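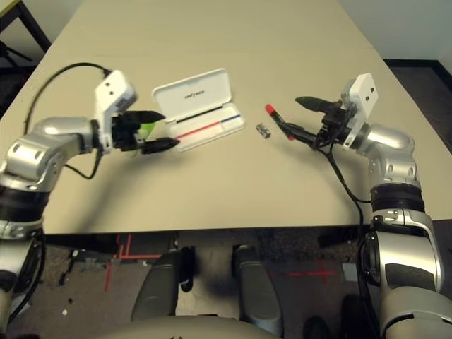

Radu Iordache wrote that the right gripper drops the marker because the finger pads are worn, and that we should order new ones and close this.

Club Tickets > Humberg Build Team > Pack-the-case task > Ticket 143

Status: open again

I'm not ready to order anything. Worn pads would slip on every object, and the log has the right hand holding the small metal piece fine in all 5 tries. It only loses the marker, and only after the arm has started moving toward the case. To me that sounds like timing or grip width. Pads come last.

What I did, in order:

Restarted the arm controller. No change. I don't know why we keep listing this as step one.

Put the close width back to the value from before the Kurkero update. Marker held twice, then dropped on the third try. Heike Rothe marked this "fixed" after the second. Please don't.

Swapped in the old grasp script. Same drop at the same point in the path, step 43. That's the first thing all afternoon I'd call a clue.

Ran the path with the right gripper closed on nothing. The width reading jumps at step 43 with no object in it. So the number is wrong before the marker is even involved, or the cable moves enough there to upset the signal. I lean toward the cable but I haven't proved it.

Graça Barros asked if the left arm does it too. Ran it 5 times, no jump. Left arm is on the older settings file though, so it's not a clean comparison and I wouldn't lean on it.

Regula Fuchs suggests lowering the arm speed for the Gillari meet and living with it. That may hide the drop. It won't tell us what it is, and the marker run is already our slowest – I'd want to see a full timed run before agreeing.

Still to do:
– reseat the right gripper connector at the wrist, then repeat the empty run
– copy the left settings file to the right arm, one change at a time
– Ambros, can you post the raw width log from July? The one in the shared folder stops at step 2

Pad order on hold until the empty run comes back clean. Leaving this assigned to me.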